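Play kitchen storage – where does all the little food go??

Rurkura Parents Board > Playroom and Toys
Apr 28, 2021

tamsin_ro
Right, I need help before I lose my mind. We got our two a play kitchen in November and I love it, they love it, my mum loves it. But the bits! The pretend veg has taken over the worktop and there's nowhere left to cook. I've tried a basket underneath (they tip it out), a drawstring bag (they can't undo it so I have to) and a shelf (climbed). What do you all do?

Hazel W
Same here. We ended up with shallow trays, one for food and one for pans, and I put half of it away in the loft and swap it over every few weeks. They play for ages with the "new" stuff, bless them.

clydeo
Trays are fine till you tread on one. I'd say leave it. It's a kitchen, mine looks worse after Sunday lunch. As long as the door shuts on it at bedtime I don't care where the sweetcorn is.

tamsin_ro
Clyde I would love to be you but it's in our living room, there is no door!

Fitz_Fitz
Have to disagree with Clyde. If they're big enough to get it out they're big enough to put it back. We sing a song, takes no time. Also the cut-up veg that sticks together loses its other halves if you leave it lying about. We had over 40 pieces and I doubt there's a whole carrot left.

clydeo
So the song isn't working then Fitz :)

Fitz_Fitz
The song came in after the carrots.

Rafferty M
I'm with Hazel on putting some away, but I let ours use the sink as the tidy-up spot. Everything goes in there at the end and it's easy for little arms to reach. Proper metal pans are worth having too by the way, we paid 22 quid for a set and they've been dropped down the stairs more than once. Ours as it stands today:

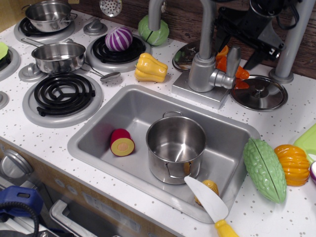 Pot, corn and knife in the sink, carrots (I think!) round the tap. Work in progress.

Hazel W
Ooh I like the worktop, is that speckly bit part of it or did you add it? And the coil rings, very retro.

Rafferty M
Came like that, second hand. No idea who made it, sorry.

Fitz_Fitz
There's an onion or a cabbage on your back ring with no pan under it. Just saying.

tamsin_ro
Ha! I'm going to try the sink thing tonight, and Hazel's loft idea at the weekend – if I can get the hatch open. Do you swap the pans as well, or only the food?

Hazel W
Only the food. I hid the pans once and they used mine.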